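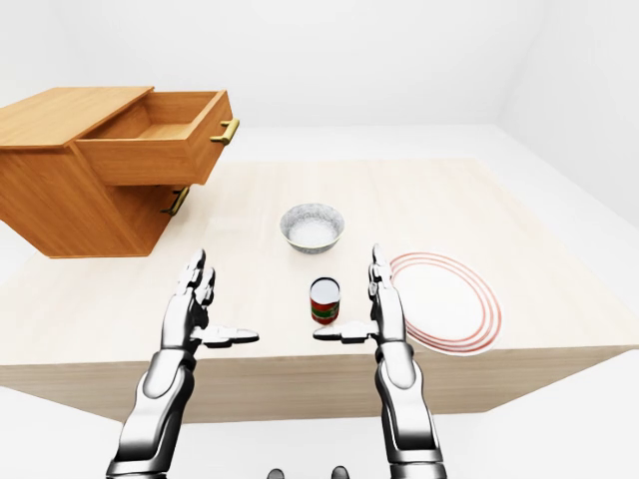
A practice table in the Follodport program, with the robot's two hands near the front.

What Is a Practice Kitchen for Robots?

When you learned to pour milk, you probably spilled some. You tried again, and after a while your hands knew what to do. Robots need practice too. A robot that is still learning can drop a bowl or bump a drawer, and fixing real bowls and real drawers takes time.

Follodport is a computer program that gives robots a place to practice. Everything in it is made by a computer, like the places in a video game. The table, the cabinet and even the robot are drawn and moved by math. If a plate falls, someone clicks a button and the plate is back on the table.

The program is made by a company called Putberg. Schools, libraries and robot clubs can use it. Your class does not need to own a robot.

What is on the table?

The first lesson is called Sandhu. It has a wooden cabinet with a drawer, a bowl, a can and a plate. These are things you might find in a kitchen at home. Each one teaches something different.

A can is small and stands up straight. The robot has to close its fingers around it without knocking it over. A plate is wide and flat, so it is hard to get a finger under the edge. A bowl can tip. A drawer slides in only two directions, in and out, and a robot that pulls it sideways will get nowhere.

How does the robot learn?

First, a person shows it. You move the robot's hands with a game controller or with your own hands in front of a webcam. The program saves every move. One saved try is called a demonstration -- "demo" for short.

Then the robot's computer studies the demos and looks for what they have in common. It might learn that the hand slows down just before it touches the can. After that, it tries by itself.

One demo is not enough. The Sandhu lesson comes with 618 demos already saved, and your class can add more.

Why does the bowl change?

The program can swap the way things look. A bowl might be speckled on the outside in one round and covered in a flower pattern in the next. The robot's hands can look different too.

This is done on purpose. If a robot only ever sees one bowl, it may think that bowls always look like that one. Then it gets confused in a new kitchen. Seeing many kinds helps it learn what a bowl is.

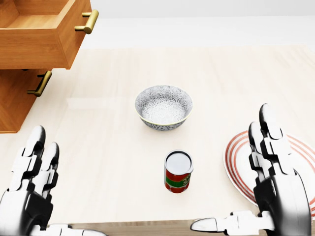 What do kids think of it?

Thérèse Friesen teaches fifth grade and used Follodport with her class in January. Her students worked in teams of five. They made 85 demos of their own in over a month, and most of them were about the can.

"The drawer was the hardest," she says. "They kept letting go of the handle too early."

Some students wanted more things on the table. Putberg sells a bigger set called Brustis, with more rooms and more dishes, but it needs a faster computer than most schools have.

Words to know

Simulation: a pretend world made by a computer that follows rules like the real one.

Demo: one saved try that shows a robot how to do a job.

Gripping: holding something tightly enough that it does not slip.

Try it yourself

Put a cup on a table and pick it up very slowly. Notice which finger touches first -- then write down each step so that a friend could copy you exactly.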